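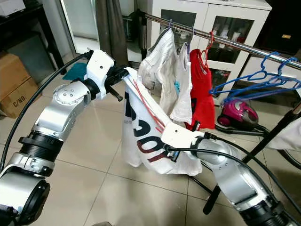 ## Section 4: Setting up your Strand dehumidifier for laundry drying

Welcome back! If you've followed Sections 1 through 3, your Strand has been standing upright long enough to settle, the water tank is clipped in, and you've had a first listen to the fan (it does hum a bit, and you'll soon stop noticing). We'll now get it ready for the job most Jarano customers bought it for, and that's drying clothes indoors through a long damp winter. Take your time with this part and keep the manual open beside you.

### 4.1 Choosing the room

1. Pick the smallest room that will hold your laundry and the Strand together. The unit is rated for rooms up to 300 square feet, but it does its best work in something a good deal smaller.
2. Close the windows and any outside doors. An inside door can be left open a crack if somebody needs to get by.
3. Stand the unit on a hard, level floor. Tile, wood, and vinyl are all fine. On carpet, use the flat tray that came in the box.
4. Plug it straight into a wall outlet. It draws 500 watts at full power, and we ask that you don't use an extension cord or a power strip.

**Caution:** Never drape clothing over the Strand, even for a minute while you look for a hanger. The top grille must stay clear the whole time the unit is running.

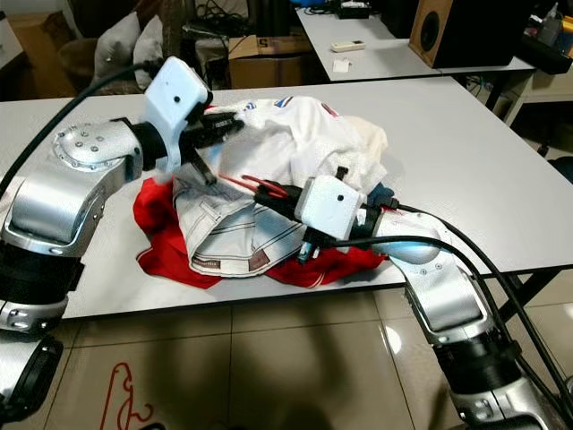
Laundry mode runs by reading the moisture in the air over and over, slowing the fan as the readings drop. It can only judge the air that reaches it, so the way you lay out your washing matters more than any button on the panel. Clothes left in a crumpled pile on a white table, or on a table of any other color, will hold their dampness deep in the folds while the outside feels nearly done. The sensor will happily decide that the room is dry, the unit will switch itself off, and you'll come back to a shirt with soggy armpits. Shake everything out first, please!

### 4.2 Starting laundry mode

1. Press the power button once and wait for the green light.
2. Press the button marked with the little shirt. The display shows **LA**.
3. Turn the louver so that the air blows across the washing, a little below the middle of the rack.
4. Leave a gap of 5 feet between the louver and the closest garment. You can go a little farther, but try not to go closer.
5. Set the timer if you'd like one. With no timer set, the unit decides for itself when to stop.

**Note:** Heavy items such as jeans, hooded tops, and bath towels do better on the outside rails. Light things can go in the middle, and socks can go just about anywhere you can squeeze them in. 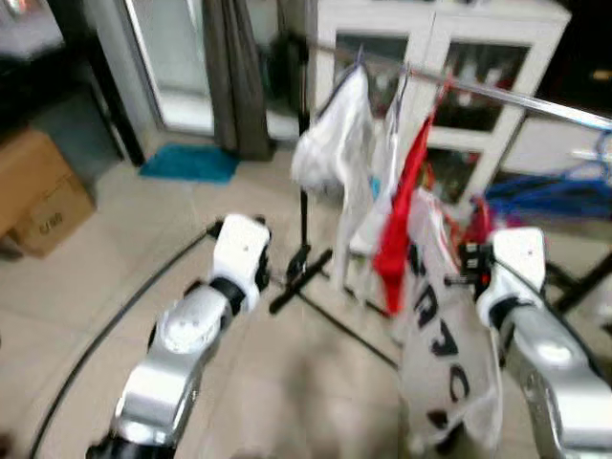 While the cycle is running, you may hear the fan change speed or a soft trickle from inside. Both are normal. Once in a while the unit will pause to clear frost from its coils, and the display will show **dF** until it's ready to carry on. You don't need to press anything, and we'd ask you not to unplug it during this time.

### 4.3 Turning the load

Halfway through, it's worth going in and moving things around. Turn thick garments so the damp side faces the air, open up collars and cuffs, and slide the hangers apart again if they've crept together. You can leave the Strand running while you do it.
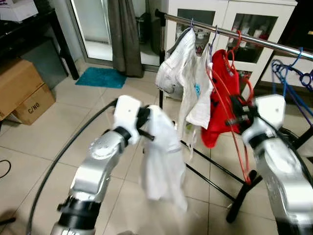
One owner wrote to tell us that she had been running laundry mode all night, every night, in January, until she started spreading her hangers a hand's width apart and found that the unit was shutting off before bedtime. She also asked us to make the shirt button bigger. We've passed that along.

### 4.4 When the cycle ends

1. Wait for the fan to stop completely.
2. Slide out the tank with both hands and empty it into a sink. Don't drink this water or give it to pets.
3. Check the filter behind the rear panel and brush off any lint. Replacement filters are sold under part number 259.
4. Push the tank back in until it clicks. If the display shows **Ft**, take it out and check that the float moves freely.

**Caution:** Unplug the unit before opening the rear panel.

Emptying and filter care are covered at greater length in Section 5, along with how to attach a drain hose.

*Jarano Strand owner's manual, revised September 2026*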